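Call for participants: can a machine do your chores yet?

Latix is looking for 40 people to spend a few half days with us in August, working alongside our robots and telling us where they fall short. You don't need a technical background. If you have ever packed orders, stocked shelves, folded towels for a living or simply run a busy household, you already know things we need to learn!

Our own view, after nearly 300 hours of trials, is that machines are getting good at the easy half of a chore. Picking up a firm box is fine most days. Picking up a limp bag, turning it so the label faces up and setting it down without a crease over the print – that's still hard, and it's the part we find most exciting.

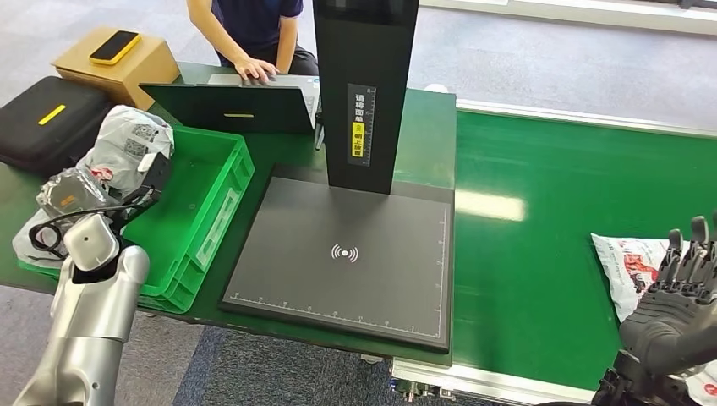 Sorting mail-order parcels is the first of the two jobs we'd like you to try. You'll do it by hand, at your own pace, and then watch a robot have a go at the same job. Plastic mailers like the white one on top of the pile, with its printed codes and red label, cause far more trouble than boxes do, and we want to hear how you would grip one, where you'd put your thumb, and what you do when two stick together. Roxana Alvarado runs these sessions and will happily talk about bags for as long as you let her.

The second job is a household one: clearing a kitchen counter and putting everything back where it belongs. It sounds simple until you try to write down the rules.
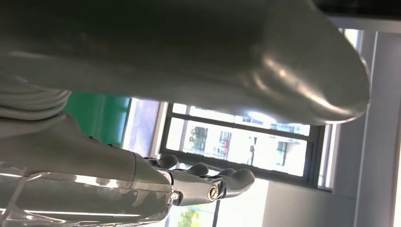

Each participant comes in for 7 short sessions, with breaks and lunch included. We pay $300 once you've finished them all. You must be 18 or over and comfortable standing for part of the time (seated places are available, just ask). Left-handed people are very welcome – we have too few so far.

To apply, send a few lines about the chores you do most, and the one you'd gladly hand over, to Panagiotis Shehu at the Latix office in Avley. Please include a phone number and any dates in August you can't make.

Posted Jul 25, 2023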